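## 3. Collecting the Demonstrations

We collected 94 demonstrations by remote control over two weeks in June. Two operators, Tekin and Effiong, took turns. Neither had driven an arm before, which was the point, and for the first day it showed. The interface, which we call Zinder, maps the operator's hand to the gripper and leaves the rest of the arm to work out its own posture. Operators described this as either "pretty natural" or "like writing your name with a broom," depending on the hour.

The task was tabletop sorting with ordinary desk and workshop items. We chose things that disagree with each other about how they ought to be held. Scissors lie flat and offer the fingers very little. A roll of tape can be gripped across its width or by its rim, and each operator was convinced that the other had picked the wrong one. Pliers have handles that spread, so a grasp on one handle and a grasp on both are different grasps with different consequences later on. We gave no instructions on any of this. Each operator was told which item to move and where to put it, and was then left alone.
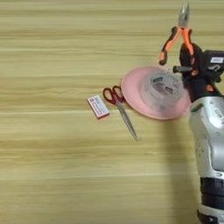
Leaving people alone produces variety, and variety is expensive. In our earlier Horkside study, a policy trained on the pooled data of both operators did worse than one trained on either operator's data by itself. It had learned to average two perfectly good approaches into a single approach that passed between them and closed on air. We therefore kept an operator label with every demonstration and let the policy condition on it (Section 4). Readers who dislike this on principle are invited to try the average.

Pauses were the other nuisance. People stop to think, and a cloned policy will faithfully stop too, without the thinking. Following a suggestion by Afolabi, we trimmed any stretch in which the commanded motion stayed below threshold for longer than 20 frames, but kept those that came just before the gripper closed. Trimming the latter as well made the arm noticeably bolder and noticeably worse.

**Figure 2.** A moment from a remote-controlled demonstration. The gripper holds the pliers; the scissors lie on the table beside the pink plate, and the tape rests on it.

After trimming, the set was divided into 3,765 short segments. Sani and Nwachukwu labeled the segments independently as approach, grasp, carry or release. Most of their disagreements fell on the border between carry and release, where an operator lowers an item, changes their mind, and lowers it again somewhere slightly different. We added a fifth label, "dither," and agreement improved at once.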